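5. Positioning and loading the rack

This section applies to the Flukeck wire dish rack when used on a flat table or worktop. For fitting the feet, see section 4. For use beside a sink with the Isix drip tray, follow the sheet supplied with the tray.

5.1 Before you start

Wipe the table and let it dry. Crumbs and other small debris under the feet will mark a varnished surface when the rack is moved.

Check that each foot is pushed fully home on its wire. A foot that is only partly seated will let the rack rock when the first plate is put in.

The empty rack weighs 1,712 g. The maximum load is 10 kg, spread along the length of the basket.

CAUTION: Do not place the rack on a folding leaf or on any part of a table that is not supported from beneath.

5.2 Choosing a position

1. Place the rack towards the back of the table, near a corner if possible, so that the front is left clear for work.

2. Turn the rack so that the vertical dividers can be reached without leaning across other items.

3. If the table stands against a wall, leave a gap of 61 mm between the wall and the nearest wire. Large plates project beyond the basket and will touch the wall if the gap is smaller.

4. Press down on each corner of the rack in turn. If it rocks, move it a short distance and test again. Do not pack the feet with paper or card.

5. Keep a flat area free at one side of the rack. It is needed for plates that are waiting to be loaded or have been taken out for inspection.

NOTE: On wooden tables, lift the rack to move it. Do not slide it.

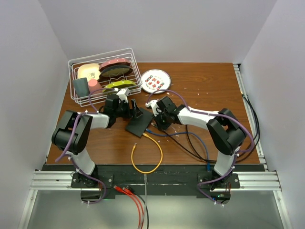 Vastham, June

Drawings and photographs in this section replace those in the previous issue. The instructions for glass shelves have been removed and are now found in the Kalniņš shelf supplement. The rack itself is unchanged.

5.3 Loading plates

1. Start with the largest plate. Stand it upright between two dividers with its lower edge resting on the base wires.

2. Let the plate lean until it is supported by a divider. A plate that stands exactly upright without touching a divider is not secure.

3. Load the remaining large plates next to it. Where space allows, leave one slot empty between plates so that air can reach both faces.

4. Plates of different sizes may overlap. Put the larger plate behind and the smaller in front, so that both rims can be seen and gripped.

5. Place small or shallow plates near the front of the basket. These may rest at an angle across the wires if they are too small for the slots.

6. Plates with a printed design should not be pressed hard against the wire. Turn the printed face towards the open side of the slot.

CAUTION: Do not force a thick rim between the dividers. The coating on the wire can split, and bare wire will rust and stain the plate.

NOTE: Stoneware and speckled glazes may have an unglazed foot ring. Check that the ring is smooth before standing the plate on the coated wire. A rough ring should be rubbed down with fine wet-and-dry paper and rinsed.

5.4 Loading cups

1. Put cups in the corners of the basket, where the wires support them on two sides.

2. After washing, stand cups upside down to drain. Once dry, they may be kept upright in the same place.

3. Keep cups clear of the plate slots. A plate lifted out quickly can catch a handle or rim.

4. Straight-sided cups take up less room than rounded ones and should go into the corner first. Place a rounded cup beside it afterwards.

NOTE: Do not hang cups from the top wire. It is not a hook rail.

5.5 Plates kept outside the rack

A plate that will be used again shortly can be laid flat on the table at the side of the rack. Lay it face up and well back from the table edge. 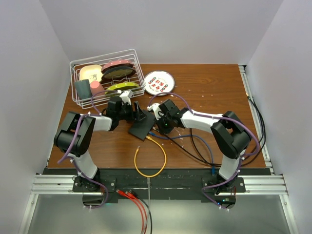
Fig. 5.2 Rack at the back left of the table, patterned plate laid flat to its right.

Do not stack plates on the table against the side of the basket. The stack will move if the rack is lifted, and the weight bends the lower side wires over time.

If a flat plate has a painted or transfer pattern, do not place other crockery on top of it without a cloth or a sheet of kitchen paper between them.

5.6 Unloading

1. Remove the cups first.

2. Remove plates from the front of the rack, working towards the back. Where two plates overlap, take the front one before touching the one behind it.

3. Lift each plate straight up until its lower edge is clear of the dividers, then tilt it. Tilting too early will lever the divider sideways.

4. Steady the rack with the other hand when only one or two plates remain at the same end.

5. Return bent dividers to vertical by hand. Do not use pliers.

5.7 Faults when loading

Plate slides forwards in the slot: the base wires are greasy. Wash the rack in warm water with a little washing-up liquid.

Plate leans onto its neighbour: a divider is bent. See step 5 of 5.6.

Rack tips when one end is loaded: the load is uneven. Move the heaviest plate to the middle slots.

Marks on white plates: the wire coating is worn. Inspect the dividers and stop using any slot where metal can be seen. Touch-up coating is not supplied, and ordinary paint must not be used on parts that come into contact with crockery.

Cleaning and storage of the rack are covered in section 6.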